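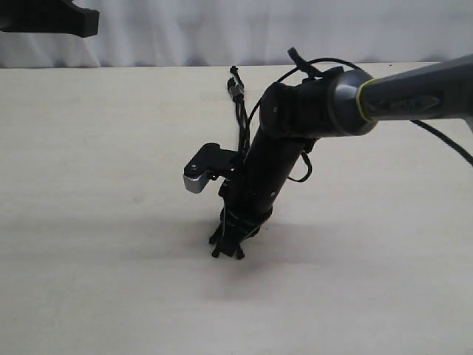
Rindbridge Community Workroom: Spring Progress Report

By Ginevra Mancuso
May – 3 min read

1. Where we are

The grant from the Paucar fund covers the refit of the ground floor room at Garkport, mainly the tables, the curtains and the storage. The tables and curtains are finished. The storage is behind, for reasons given in section 4.

The room was last fitted out as an office. It had fixed desks along two walls and blinds that no longer closed. Both have been removed and the wall behind the desks has been patched and painted.

2. Tabletops

We chose a pale cream top for all the worktables. The old ones were dark brown and people sorting thread, buttons and small parts asked for something they could see against. We looked at a white top first, but under the ceiling lights it gave too much glare. The cream costs the same.

The tops came from Zitura in two deliveries. One in the second delivery had a chipped corner and was replaced at no charge. Each table has a load limit of 200 pounds, and the limit is written on the underside and in the room binder.

Cleaning is with a damp cloth and dish soap. We have asked users to keep solvent markers off the tops. One table already has a blue line on it that will not come out, and we have moved it to the back of the room for messy work.

3. Curtains

White fabric curtains now hang behind the worktables in place of the blinds. They are plain and hang in soft folds. The fabric was bought by the roll, and the hemming was done in the room over two evenings, which saved $400 against the quote we had for made-up curtains. That money has been moved to the storage line.

The curtains crease easily. We tried ironing one panel and the creases were back after it had been drawn a few times, so we have left the rest as they are. They can be taken down for washing. A spare panel is kept in the supply closet.

4. Storage

The original plan was for 14 wall cabinets. The wall on the hallway side will not take the weight – it is plasterboard over old framing – and the builder advised against it. We now propose low open shelving under the windows, with lidded bins. This gives less space overall but everything can be reached without a step stool.

We need your approval for this change before ordering. The revised quote is $100 over the original storage line, and the curtain saving covers it.

5. Next period

– Order and install the shelving, once approved
– Put felt pads under the table legs
– Print the booking sheet and post it by the door
– Send receipts for the second tabletop delivery

Contact: Ginevra Mancuso, Rindbridge Community Workroom, Garkport
© Rindbridge. All rights reserved.
Back to top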